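28 January 2026

# Cavex fabric shaver, mains and battery version

The Cavex is a hand-held shaver for removing pills and loose fibre from knitted and woven cloth. It weighs 334 g with the lint box fitted. I bought it to replace a Birnska that had worn out its foil, and have used it since on jumpers, chair covers, soft bags and one wool coat.

## Cutting head

The head is a flat steel foil over a three-bladed rotor. A plastic guard clips over the foil and sets the height in 4 steps. The lowest step is for smooth weaves and the highest for loose knits. The steps are firm and do not slip under pressure, which was the main fault of the Birnska.

Fine ribbed cloth needs the second step and short strokes along the rib. Strokes across the rib leave faint lines that take a few days of wear to settle. 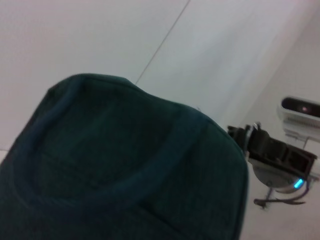
Piped edges and raised seams should be left alone or done with the guard at its highest. The foil is flat and a seam is not, so the stitching takes all the pressure. I cut one thread on a cushion cover this way. Usman Ansari, who repairs upholstery, goes round seams with a razor comb and uses a shaver only on the flat parts.

## Working surface

The manual asks for a flat, hard surface. An ironing board is too soft, and the cloth sinks away from the foil. A table is better. Empty the item first, close any zips and pull the cloth flat with the free hand. 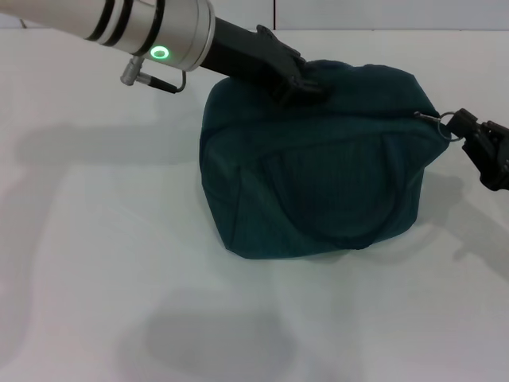
*Dark teal fabric bag on a white tabletop.*

Padded items are slower than single layers. The padding pushes the cloth up into the foil holes, and the motor note drops noticeably. Raising the guard one step cures this.

## Battery and noise

Charging is by USB-C. The motor slows before the battery gives out, and cutting gets rougher during the last few minutes, so I stop at the first warning light. Mains use gives a steady speed. The cable is too short to reach the floor from a high socket.

The pitch is lower than that of the Bañuelos I borrowed from Shoaib Niazi, and easier to put up with over a long job.

## Lint box and cleaning

The box pulls straight off and holds enough for two jumpers. Dark fibre escapes round its rim and shows up on pale surfaces. A damp cloth picks up most of it, though joins and gaps need a brush.
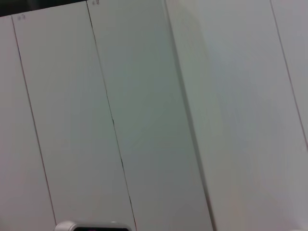
*White panels with thin dark seams.*

The foil unscrews a quarter turn for brushing out. Spare foils are sold in pairs; spare rotors are not sold at all.

## Verdict

Good guard, steady motor on mains, poor seal on the lint box. Suitable for regular use on knitwear. For an occasional coat, the cheaper Bañuelos will do.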